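Toys on the coffee table again

I gave up on the big toy chest in August. Two feet deep, and everything anyone wanted was at the bottom! So now we have one wicker basket on the living room floor, right by the coffee table, and the rule is that toys go in there before dinner. I got it at Jatden for 31 dollars and I kind of love it (dark brown-gray, so it hides the dust).

The plushes are always the last to go in. Captain America, the blue fish, the little gray pig... they seem to live on the table with the remote and the game controller.
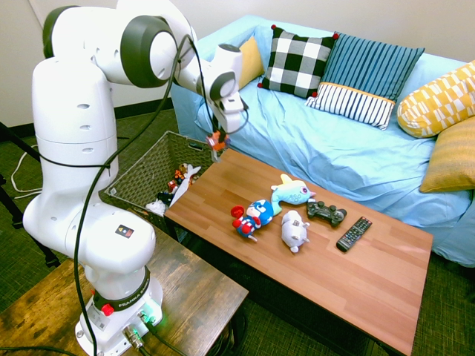 Next I want to wash the sofa cover, the light blue one, and maybe try ironing it this time. Wish me luck, it takes about 70 minutes in our machine.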